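Moving news, sort of

Quick one tonight, I have a pile of forms to get through and dinner is still in the oven. People keep asking how the letters thing is going so I'm putting it all down once and then I can just send the link.

Short version – I've been writing letters. Real ones, with stamps. Started 8th March and haven't stopped. 11 sent so far. Six answered. I'm happy with that.

Longer version. My aunt's old neighbor in Urnness had a shoebox of mail going back to before I was born, and when she moved out Rawan helped her clear the hall closet and called me up half crying about it. Grocery lists on the back of envelopes. A whole fight about a borrowed ladder, carried on by mail between two people living on the same street. I went through my own stuff after that call and I had nothing. A phone bill. A card from the dentist. 2838 unread emails, which I deleted in one go and have not missed one bit.

So, paper.
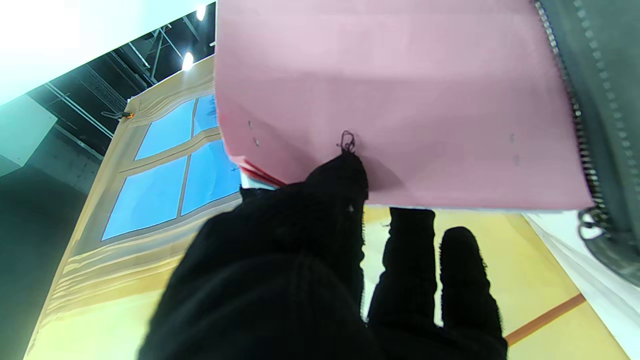 Pink paper, more than one shade of it.

The first letter went to Liam Ó Dubhghaill, who I hadn't spoken to properly since we both quit the Flunon office. Took me three evenings. I'd forgotten how slow my hand is, and how bad. By the second page it looks like a doctor wrote it on a bus. Also you can't go back and fix the beginning when you figure out halfway down what you wanted to say – you just have to keep going and say it late. I sort of like that now. Did not like it then.

He wrote back nine pages. Nine! Mostly about his knee and a plum tree he's trying to keep alive, and then on page seven, in the middle of a bit about mulch, he says his dad died last fall. No build up at all. I read it standing up in the kitchen with my coat on. I don't think he would have told me on the phone, and I know I wouldn't have asked.

Anyway.

Things I've learned, in no order. Write the address first, before the letter, or you'll end up with a finished letter and no address and it sits there for two weeks (ask me how I know). Don't save up news. If you wait until you have enough to say you never send it. Keep a note of what you told to who, I've now told Adesuwa the raccoon story twice and she was very polite about it. Cheap pens are fine. I bought a fancy Grudumier one, it leaked in my bag, went back to the ones from the bank.

Oh and buy more stamps than you think. I ran out with two letters sealed and the post office here shuts at lunch, no idea why, it's been like that forever.

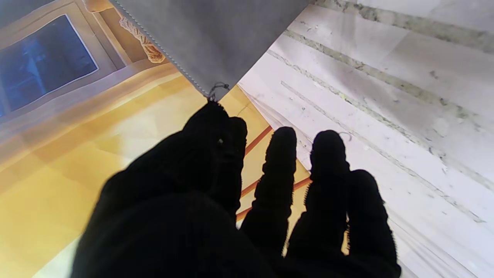 The hardest one was to Sulastri. We had a falling out, not a big one, the kind where you both get busy and then it's been so long that calling would be weird. I must of started that letter five times. What finally worked was not explaining anything. I told her the bakery on the corner changed hands and the new people put seeds on everything, and that I'd seen a coat just like her green one and nearly yelled across the street. One page. Signed it, mailed it on the way to work before I could get smart about it.

No answer yet. It's only been a few weeks and she was always slow. I check the box more than I should.

My great uncle is 92 and he's the best of the lot. He answers the same day, on whatever is lying around. Last one was on the back of a seed catalog order form. Weather, who's sick, what he had for lunch, a complaint about the county, done. Never asks a question and never signs off, he just stops when the paper does. I've got them all in a cookie tin and it's nearly full, need a second tin.

Oluwaseun says I should scan everything in case of a fire or a flood or whatever. Probably right. He usually is about that sort of thing. But then it's files again and I know exactly what I do with files, see above. Maybe in June when things calm down. Maybe just a bigger tin, up on a high shelf.

A couple of you asked if I'd write to you. Yes! Send me your address, email is fine, I'm not a monk about it. No promises on speed and definately no promises on handwriting. If you don't feel like writing back then don't, a postcard with one line on it counts, so does nothing. I'm doing Ojo's next, I owe her from last month, and then my cousin who has moved again and I think I have the wrong apartment number.

Oven's beeping. More next week if I get to it.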